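Gedville House Residents' Association
Minutes of the December meeting, held in the ground floor common room

Present: Hidayah Lumbantobing (chair), Sutrisno Ong, Zahira Ong, Melur Liew, Grímur Kvaran (minutes)
Apologies: flat 28, by note under the door, unsigned but in familiar handwriting

The meeting was called for 7.00 pm and began at 7.20 pm, when the second radiator had been persuaded to come on.

1. Minutes of the last meeting

Agreed, after Sutrisno asked that "a lively exchange on the subject of bicycles" be changed to "a discussion". Zahira asked that it be changed back. It stays as written.

2. Matters arising

The hall light has been mended. The side gate has been mended and has broken again in the same place. Melur will ring Jindeck, who did the work, and will ask for the man with the van and not the man with the opinions.

The lost umbrella remains in the lobby. It is now everyone's umbrella.

3. The shared cupboard

This took up most of the evening. Members will recall that the cupboard beside the laundry was set up for first aid and small useful things, and that over several years it has filled with things that are neither. Hidayah and Melur have begun emptying it on to the big table. Melur proposed that the sorting be done shelf by shelf, beginning with the medicines, and that nothing go back until it had been looked at by two people. Agreed.

Hidayah reminded everyone that medicines are not to go in the bins or down the sink. Anything out of date, or opened by persons unknown, goes to the pharmacy on the corner, which takes returns at the side counter. Zahira has asked them and they do not mind how many bags.

Sutrisno asked whether a tablet could really go off. Hidayah said that the date was printed for a purpose. Sutrisno said his mother had kept cough sweets for a decade. The chair did not take this as a point of order.

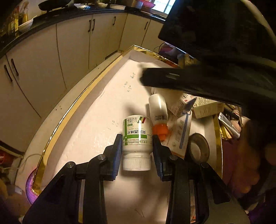
It was agreed that aspirin should not be kept in a cupboard that anybody's grandchildren can open, however stiff the door, and that the association should not be handing out tablets of any sort. Residents who want painkillers in the house will please buy their own and keep them upstairs. From now on the cupboard will hold plasters, bandages, the eye wash, the thermometer and the good tweezers, if the good tweezers can be found.

Grímur asked what was to be done about bottles with labels in languages that the person sorting could not read. Melur said they should be set to one side and not guessed at. Last time a guess was made, a perfectly nice foot cream spent a winter with the furniture polish. The pharmacy will be asked about any that are left over, and residents who can read the labels are invited to come down and say so. Tea will be provided.

Packing tape was discussed at greater length than the minutes can reasonably hold. There is general support for one roll, kept in one place, with the end folded over. Sutrisno is in favour of the end being folded over but does not wish to be named as the person who doesn't do it. Tape, string, scissors and pens will move to the drawer under the noticeboard. Pens that do not write will not be moved anywhere except the bin.

Empty boxes: flatten them. Zahira asked that this be minuted in capitals. The secretary has declined but records the strength of feeling.

Soft toys and other items of no fixed department will go in a crate by the lobby door until the end of the month. After that they go to the Entili charity shop, which has said yes to toys and a firm no to kettles.

Action: Hidayah and Melur to finish the medicines. Zahira to take the returns. Sutrisno to clear the drawer under the noticeboard, which is understood to be mostly his.

4. Money

Zahira reported a balance of 3270 pounds in the main account. Of this, 1651 is set aside for the stairwell painting and may not be looked at longingly. The summer lunch and the book sale brought in 714 between them, the lunch doing rather better than the books.

Grímur asked for a small sum for clear plastic boxes with lids. Sutrisno said that shoeboxes were free. Melur said that shoeboxes were how the cupboard had got into its present state. Boxes approved, four votes to one.

5. Stairwell painting

Two quotations have come in. Teso would start in the new year and would like the stairs kept clear. The other firm would start whenever we liked, which worried Hidayah. Teso preferred, subject to a conversation about colour. The present colour was described by various members as cream, mushroom and "hospital". A sample card will be pinned up in the lobby. Please put your initials beside your choice and leave other people's initials alone.

6. Laundry rota

Unchanged. The machine on the left is still eating socks. Single socks may be claimed from the line above the sink.

7. Any other business

Melur asked who had been watering the plastic fern. No one came forward. The carpet beneath it is drying out.

Zahira would like help carrying the trestle table back to the basement. Sutrisno mentioned his shoulder. Grímur will help.

8. Next meeting

Same room, 7.00 pm, date to go up on the noticeboard once the noticeboard has been cleared. Hidayah will bring biscuits, the last lot having been finished during item 3.

The meeting closed at 8.50 pm.

G.K.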